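May, tracking notes, Pimstead session

Started 10:15. Teodor's snare was ringing badly on the second song, so we taped the top head and moved the overhead back a bit. Take 4 is the keeper up to the bridge. The last chorus drags; Edvin wants to fix it with an edit from take 6.

Bass went in direct, plus the small amp in the hallway. There's hum on the amp track at 100 Hz. Swapped the cable, no change. Wiremu will bring his isolation box.
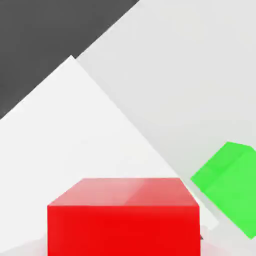 Red cube, render.

Vocals after lunch. Åsmund sang the verses twice and stopped when his voice got rough. Kept both passes, nothing comped yet. He still wants "Kutus" as the album opener. I'd put "Delacroix" first, shorter intro.

To do: bounce rough mixes for Edvin, back up the drive, retune the piano's low D before we track it.

V. Forsberg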